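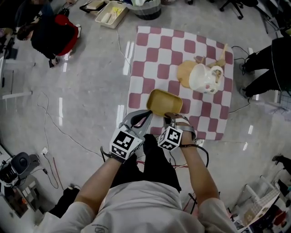
The first question of the day came from a visitor who asked whether a complaint about an online post had to be recorded even when no offence was alleged. The guide replied that it did, under the present rules, but that the entry could be reviewed at the request of the person named in it.

The exchange took place at the open day held by the Didura police contact centre on Wednesday, October 8, 2025. Places were limited to 74 and visitors were taken round in 2 groups.

The tour began in the call room, where reports of threats, harassment and offensive messages are sorted before they reach an officer. Staff explained that the centre receives 1000 such reports in a normal month, and that a new form brought in last June now asks callers to give the exact words complained of.

The second part was given over to a talk by the Lapointe Free Expression Forum on arrest, voluntary interview and the right to legal advice. Several visitors felt that the line between rude and unlawful speech had not been made clear – a point the centre accepted.

Written answers to the nine questions left open will be placed in the public library at Surkico.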